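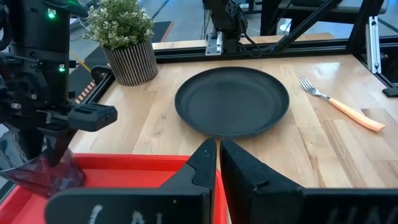 What does "serving size" mean?

Pick up a box of cereal or a jar of vitamins and turn it around. See the box with all the tiny numbers? Near the top it says Serving Size. Most people skip it. Don't skip it!

A serving size is the amount all the other numbers are about. Not the whole bag. Just that much.

Say a bag of Dremness corn puffs has 700 calories in it. Whole bag. But the label says 12 puffs is a serving, so the number printed big is way smaller. Eat the whole bag and you have to add up every serving in there. Lots of adding.

Same with gummy vitamins. One kind says a serving is one gummy. Another kind says two. So if the label says 400 of something, check first. Is that for one gummy or for two? If it's two, then one gummy has half. 200. Easy math.

Is a serving how much I should eat?

Nope. It's meant to be close to what people usualy eat in one go. You might want more cereal after soccer and less when your sick. That's fine.

Vitamins are different!! They look like candy. They are not candy. Too many can make you really ill, and iron ones are extra dangerous for little kids. Only take what a grown-up gives you. Ate extra? Tell a grown-up right away, even if you feel ok.

Try it

Get a bowl and your cereal. Pour what you normally pour. Now read the serving size and measure that out with a measuring cup into another bowl. Which one is bigger? Draw both.

Words to know
Label: the printed part on a package
Calorie: a way to measure energy in food

By Vilja Eskola, Skidemwood Kids Page
July 17, 2024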